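The list went up at ten past six. Debashish had the page open since four, refreshing, tea gone cold, thumb sore.

2694 names. Junance Port Authority, clerk grade, Berville office. 57 posts. He'd told his mother 208 because that was the number for the whole coast and it sounded kinder.

Scroll. Scroll. The A's were not together. Who makes a list like that? By roll number, of course, and his roll number was on the admit card, and the admit card was in the other trousers.

Other trousers on the line. In the rain.

He ran down. Pockets. Pulp, mostly, but the last digits had held. Back up, three stairs at a time, knee against the bannister, swearing. 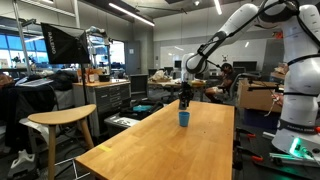

Blue cup on the bench, gripper above it.

"Well?" His mother, from the kitchen.

"It's loading."

It wasn't loading. It was there, his number, plain as anything, and next to it a word he had to read twice. Provisional.

Provisional meant medical. Medical meant eyes. He'd sat the written paper in March with his uncle's glasses on, squinting through question after question about tonnage and leave rules, and somehow he'd got throught it. Sembiring Street clinic, bring two photographs, original certificates, one copy of each. No travel paid.

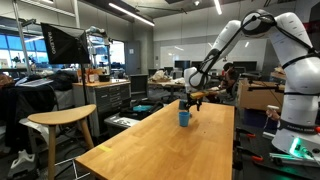

He wrote it all on the back of the gas bill. Then crossed out the photographs, he had photographs, left over from the Stesia warehouse job he didn't get. Same shirt, even. Same face, more hair.

"Debashish. Is it yes or no?"

"It's a bit yes."

She came in with flour up to her elbows and stood behind him, reading, lips moving. Took her ages. She found the number before he could point at it and put a white fingerprint on the screen, right over it.

"What's this word?"

"Means they want to look at my eyes."

"What's wrong with you're eyes?"

"Nothing, Ma."

She went on looking at the screen. Then she wiped her hands, took her purse down from the top of the fridge and asked him what time the optician shut.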